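Two Surfaces, One Walk

Wilma Rutherford walks the same trail most mornings and has opinions about what is under her shoes. The concrete part is her favorite in summer, mainly for the trees.
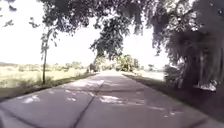
Shade over the concrete path, with the open field to the left.

"I can do that stretch without thinking," she says. "Then you get to the sand and you slow down."

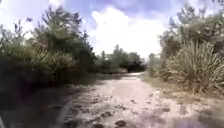

Rutherford took up walking in November, after 3 years of a bad knee. She does 60 minutes and carries one bottle of water. Loose sand is harder work, and where it is rutted and full of hollows she shortens her step and watches the ground. Her friend Innes Cairns prefers it. He says the concrete makes his hips ache, and he wears old boots for both.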